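Setting Force and Speed Limits for Tag Work on Garments

Asach Cell Practice Notes, part 3
Maintained by Fiorella Rinaldi. Last revised Feb 24, 2021.

Scope

This page covers how to set up, check and sign off a two-finger gripper cell that handles hang tags, tag strings and loose cords on knitted or woven garments. It applies to table-top arms without a fence. Cells with powered cutters are covered in part 4 and need a separate risk assessment.

Read ISO 10218-2 and ISO/TS 15066 before changing any limit in a shared cell. These notes don't replace either document. Where a local rule is stricter, use the local rule.

Before you start

You need the signed risk assessment for the cell, the gripper manual, a calibrated force gauge with a hook end, and write access to the Gekden parameter file. Log in under your own name. Shared logins make the change record useless, and the auditor will reject it.

Step 1. Classify the line

Sort every string, ribbon or cord on the garment into one of two groups. A fixed line is sewn or knotted to the garment or tag. A free line has at least one loose end. A line that can't be classified by looking at the sample is treated as fixed.

Fixed lines carry load back into the fabric when pulled. On a fine knit this distorts stitches well before the string breaks, so the limit is set by the garment and the string rating is ignored.

Step 2. Set the pull limit

Hook the gauge under the line on a scrap garment of the same fabric. Pull slowly until the fabric lifts from the table, and note the reading. Repeat until three readings agree within the gauge tolerance. Enter the lowest of them as PULL_MAX.

Don't copy PULL_MAX from another garment type. Samuele Marras found this on most of the cells he reviewed at Tetteh, usually with a coat value applied to a sweater.
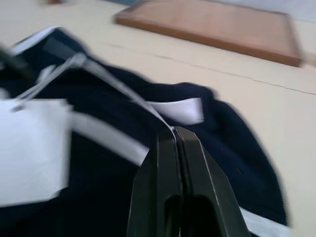
PULL_MAX is a stop condition. When it is reached, the arm must hold position, open the fingers and then retract. An arm that retracts with the fingers still closed fails the check, even if the garment is undamaged.

Step 3. Set the speed limits

Use separate values for approach, contact and retract. Contact speed applies from the moment the fingertips are inside the fabric zone until they leave it. Draw the zone larger than the garment laid flat, as soft fabric bunches and travels.

The speed limit for a shared cell comes from the risk assessment. It takes priority over any cycle time target. If the two conflict, report the conflict to the person who signed the assessment and leave the limit alone.

Step 4. Clear the zone

Remove anything from the fabric zone that the task doesn't call for. Straps and cables near the garment are the usual cause of a false pull reading. Trays and boards may stay on the table if they are listed in the cell layout and lie outside the zone.

Step 5. Run the release test

Close the fingers on a line, trigger a protective stop, and confirm that a person can free the line by hand without tools. Then restore motion and confirm that the arm waits for a deliberate restart. Automatic restart after a protective stop is not permitted in these cells.

Run the test at the start of each shift and after any finger change. Printed or coated finger pads count as a finger change.

Step 6. Inspect and replace the pads

Inspect pads every 2000 grip cycles and replace them at 3000, whatever their condition. Run a fingernail along both inner faces. Any burr that catches the nail will also catch yarn. Record the cycle count in the Listby log, with the initials of the person who did the inspection.

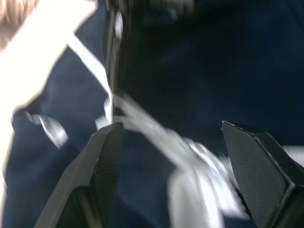
Can the pull limit be raised if the arm keeps stopping on one garment?

Only after Step 2 has been repeated on that garment and the new readings support a higher value. Frequent stops more often point to a misclassified line or a grip point too far from the knot, so check those first. A raised limit needs a second signature.

Sign-off

The cell may run when the following are on file:

Line classification for each garment type
Gauge readings, with the gauge serial number
Current zone drawing
Release test result for the shift
Pad cycle count

The second signature must come from someone who did not set the values. At present this is Kumiko Higuchi or Marlene Dreßler. Keep superseded parameter files in the archive folder and don't overwrite them.

Next: part 4, Cells with Powered Cutters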